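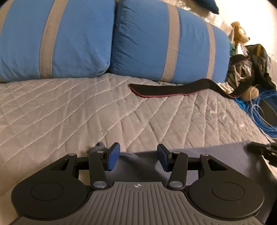 In defence of the bedspread

I have been making beds properly for two years now, and I'd like to argue for it, because I spent most of my adult life on the other side. A duvet, shaken once and left to settle, was my whole system. My mother had bedspreads. Hotels with carpeted bathrooms had bedspreads. I had a duvet and a bit of dignity.

Then one December the heating went, and I bought a quilted one in the Vorutari sale, light grey, stitched all over in diamonds. It cost me £68 and I resented every pound of it until I got it home and on the bed, at which point I stood in the doorway like an idiot, admiring it. It looked like somebody else's room! Somebody who had matching towels.

Here's my actual case, though, and it has very little to do with looks. A bedspread gives you a worktop. I live in a flat where the kitchen table is a desk and the desk is a shelf, and the bed is the only big flat thing I own. With a duvet on it, anything you put down slides into a valley. With a quilt pulled tight you can spread out a sheet, smooth the edge straight, fold a jumper, change your mind about the jumper and start again. I do all my laundry there now (standing up, radio on), and it takes me 20 minutes where it used to take an evening of moving a heap from the bed to the chair and back.

I know what the other lot say. My sister thinks it's one more thing to wash, and she's right, it is, and it takes up the entire machine and dries on the door for days. There's also the fluff. Anything soft and grey you own will leave some of itself in the stitching, and those diagonal lines hold on to it. I've tried the sticky roller and I've tried a damp rubber glove, and the glove wins.

And yes, you can spend silly money. Ilix had one in their window at £271, for which I'd expect it to make itself. Please don't. Buy a plain one, buy it a size bigger than you think so it hangs over the sides, and pick a colour you won't mind seeing every single morning with your glasses off.

What I won't have is the argument that it's fussy. Fussy is cushions. I've got none, and the whole business of pulling the thing straight is done before the kettle's boiled, most days, unless I've left a pile of clean socks on it from the night before.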